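Textile Reuse Program, Trundton
Progress report to the Duvberg Fund, April 2020
Prepared by Elvia Maldonado

1. Collection

Intake for the period came to 1,354 kg of upholstery and furnishing fabric, received at the Trundton depot from the Vollitz route. The Juhász route did not start in December as planned and remains on hold pending a vehicle permit. Costs for that route have not been drawn down.

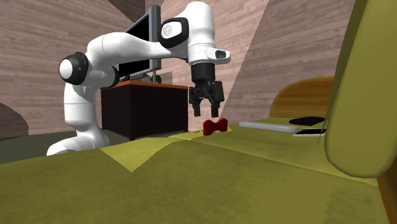
Color sorting was changed from five bins to three: greens and browns, reds, and all other. The former blue and gray bins were rarely full and held up baling. Under the new rules a couch cover in olive green, like the broad surface under the small red bow-tie shape, goes to the first bin, and trims or accessories in a contrasting color are removed and binned separately. Kieran Tunstall has revised the sorting sheet to match. Mixed-fiber covers are still set aside for manual checking.

2. Processing

Shredder downtime was 92 hours, nearly all of it due to one failed bearing. The replacement part has been fitted and a spare is now in stock. Output is 113 bales, below the target in the grant agreement.

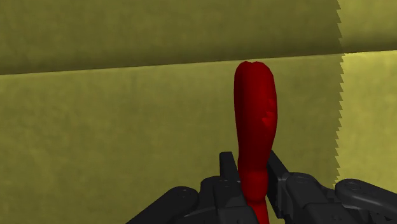 The shortfall will be recovered by adding a second shift once Edit Vörös has completed operator training. Bale density is within specification. Moisture readings were missed on two occasions and the log has been corrected to show the gaps.

3. Next period

Tamás Erdős will resubmit the permit application. A revised budget for line 3 (transport) will be sent separately for approval.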